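Household and Shop-Floor Chores: Report on the Visit to the Hamdan Works

Members of the Golton Skills and Industry Forum were received at the Hamdan works this spring, at the invitation of the firm's engineering department. The purpose of the visit was to establish whether machines are yet able to take over the small, varied chores which at present occupy a good part of the working day in homes, care settings and workshops.

The delegation was welcomed by Carla Zoubi, Head of Applied Handling, who gave a short account of the site. The building has a floor area of 2,685 square metres and was formerly used for the packing of garden tools. Handling trials now take up the north end, while the remainder is given over to the assembly of pump housings under the Dreretti name.

Members were first shown the assembly line. Fixed machines there fit, turn and stack the same part throughout the shift, and produced 3,127 housings in the week before the visit. The Forum was impressed by the steadiness of this work. Ms Zoubi pointed out that every part arrives in the same position and facing the same way, and that a tray placed the wrong way round will still bring the line to a halt until a member of staff corrects it.

The delegation then proceeded to the north end, where the Lustisska project is concerned with tasks of a less orderly kind. These include clearing a table, sorting mixed items into bins and returning tools to their places. The project team has recorded 748 attempts at table clearing since September. Members were informed that solid items with flat sides are picked up with few difficulties. Thin items lying flat, such as cards and envelopes, remain troublesome, as do long round items which roll when touched. Light bottles are apt to tip.

In reply to a question from the Forum, Ms Zoubi stated that a person clears the same table in well under a minute, and that the machine requires several. She did not expect a model suitable for ordinary homes to be offered soon. She considered that shops and workshops would come first, as the range of items is narrower and the floor is kept clear. The firm has set aside about 900 hours of staff time for a further round of trials in a stockroom.

Questions were also raised on safety, cost and the effect on junior posts. The firm undertook to reply in writing on the second and third points. On the first, it was confirmed that staff are trained in the stopping procedure before they work beside the machines.

The Forum records its thanks to Ms Zoubi and her colleagues for their time and for their frank answers.
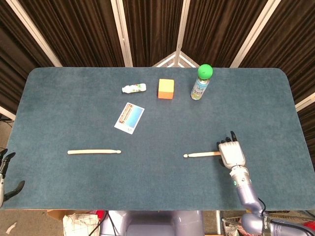 GOLTON, May 11, 2018

Table work at the north end: a cube, two bottles, a card and a pair of drumsticks on the mat, with the robot's right hand over one of the sticks. Members wishing to see the written replies from Hamdan may apply to the Forum office, where copies will be held once they have been received.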